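Vemley Forum > City Breaks > Hotels and Pools

Thread: Rooftop pool day passes at the Grerno, worth booking ahead?

tarn_ledge
Staying near the Comen tram stop in April, in a flat with no pool. The Grerno sells day passes for its rooftop one. Their site gives a morning slot and an afternoon slot but doesn't say if the water is heated outside the summer season. Does anyone have recent information?

pk_halyard
Heated, yes. The board by the lifts gave 27 degrees when I went in spring. The air is the problem. The deck faces north-east and loses the sun by 3 pm, so take the morning slot. Capacity is 32 passes per slot and hotel guests don't count towards it.

mossop
27 on the board is the plant room figure. The shallow end was noticeably cooler than the deep end both times I swam there. The return inlets are all on one side.

pk_halyard
Possible. I only used the deep end.

tarn_ledge
Thanks. Is the pass refundable if they close the deck for wind?

quillwort6
Credit only, valid for 6 months. They close the deck on gusts, and the decision is made at 8 am, so check before you set off. The pass covers a towel and a locker. It doesn't cover a lounger in the front row, which is charged separately at the bar.

mossop
Disagree about the credit. I got the money back on the card after asking at the desk. It took two weeks.

quillwort6
Then the desk used its discretion. The terms on the booking page say credit. I wouldn't plan on anything else.

dunnock_b
Consider the Mavromatis instead. It's four stops further out, the pool is 18 metres against 11, and there is a glass screen on the windward side. No slots either, you stay as long as you like. The lifts are slow and the changing room has a single shower.

pk_halyard
The Mavromatis isn't a rooftop pool. It's on the third-floor terrace with the rest of the building above it. You look at the car park and a row of offices.

dunnock_b
It's open to the sky and it's above street level. For somebody who wants to swim and not take photographs it's the better one.

pk_halyard
The thread title says rooftop.

tarn_ledge
I do want to swim, but I'd like the view as well. Is there anywhere to eat up there without paying bar prices?

quillwort6
At the Grerno, own food isn't allowed on the deck. There is a covered area one floor down, room 443 side, where they don't mind sandwiches. Tables have cloths on them, wipe up after yourself. You keep your wristband on and go back up.

mossop
Can confirm the covered area. Bring a jumper, the door to the stairs is wedged open most of the day.

tarn_ledge
Booked a morning slot at the Grerno. Will report back on the temperature at both ends. 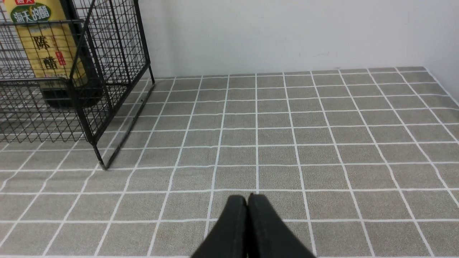
Similar threads

Mavromatis terrace pool: shower queue and opening hours
Luggage storage near Comen before late check-in
Bus 229 or tram from the airport with two cases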